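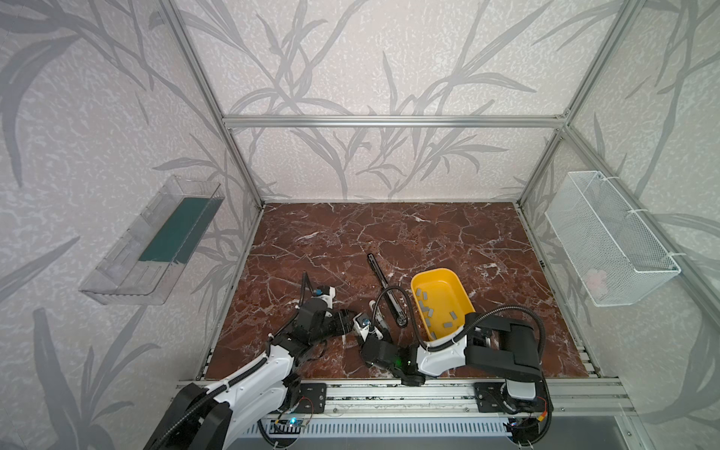 The setting, with the yellow tray and its small gray blocks at the right.

Drideo Small Parts Tidying Set: README

Welcome, and thank you for taking the time to read this before opening the folders. We know a README is usually the thing you come back to once something has gone wrong, and that's fine too, but a good deal of care went into this one and we hope it saves you an afternoon.

What this is

Drideo is a collection of short recordings of small things being put in and taken out of a shallow tray on a tabletop. It grew out of a fondness for the sort of job everyone has at home and never quite finishes, the drawer of bits and pieces, the tin of screws and erasers and clips that came with something you no longer own. The set has 2,924 recordings in all. Of those, 2,166 are in the main folder and have been watched from start to finish by one of us. The rest are in the folder called unsorted, and you are very welcome to them, with the understanding that we haven't been through them as closely as we would like.

The work was done in Lirkurbridge, in a room we had the use of from January onward, mostly in the mornings. Amos Bellamy chose the objects and wrote the notes, and Wendell Iwasaki looked after the file layout and the labels. Both of us had opinions about the wallpaper.

The setting

The surface is a dark reddish-brown marble pattern with fine white and pale gray veins. We chose it on purpose after a long stretch with a plain white table that made everything look easy. The veins wander all over, and a thin pale line can look a good deal like the edge of something small. If your method relies on finding edges, please give it a fair number of examples before you judge it.

The walls have a leaf print in gray on an off-white ground, with long blades leaning across it. On the left wall there is a clear plastic shelf tray with a dark green strip lying in it, and on the right a white wire mesh basket held on with cable ties. These are part of the room as far as the labels go, so please don't look for them in the object list. We labeled the basket as background and so did not label anything inside it.

The objects

The main players are the small gray rectangular blocks and the yellow plastic tray. The number of blocks in the tray changes from one recording to the next, so you should never assume that a full tray means the same thing twice. The notes file gives the starting count where we wrote one down – and we did get better at writing it down as the weeks went by.

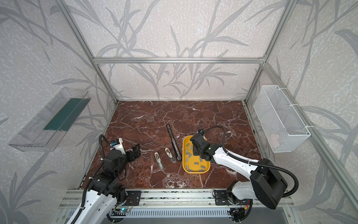
Should I count blocks that are touching each other as one object or several?
Count them separately. Each block has its own label even when it's pressed right up against its neighbor, and a block resting against the rim is labeled in the same way as one lying flat.

Other things come and go on the marble beside the tray. In some recordings there is a long black piece with a rounded end, and in some there are a couple of small silver-and-white metal pieces. We call these the companions in the labels, which was Amos's word and has stuck. They were put in to make the table feel a little more like a real one, where the thing you're tidying is never the only thing out. There are 291 recordings in the main folder with at least one companion labeled.

How the folders are arranged

main – the recordings we have checked, each with a notes file
unsorted – everything else, with labels where we had them
stills – 300 single pictures taken from the main folder, handy for a quick look
notes – the longer written remarks, in plain text

Names follow the order in which we filed things and tell you nothing about when they were recorded. Please go by the notes.

Known rough spots

The surface has picked up its share of marks, and we decided to leave them alone. We did try labeling them for a while, then stopped, so a handful of the early notes mention specks by position and the later ones don't mention them at all. We're sorry about the unevenness.
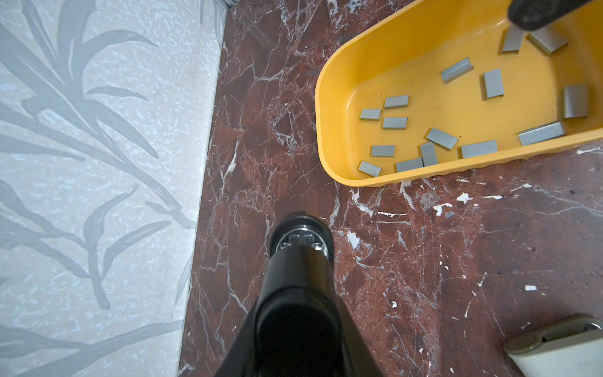 Yellow tray on the marble, with white flecks on the surface near its front edge.

The labels treat the flecks as part of the table, large or small. Tiny dark specks inside the tray get the same treatment. If you are training something to find small pale objects, you may want to set aside a few stills and look them over by eye first.

The tray's outline is drawn along the outside of the rim. Earlier copies used the inside edge, and if you have one of those your numbers won't match ours.

Using and sharing

You may use the set for study, teaching or your own projects. If you share results, a mention of Drideo by name is plenty. Corrections are very welcome, and it helps us a great deal if you send the recording's name along with what you noticed. Wendell reads the label corrections and Amos the ones for the notes.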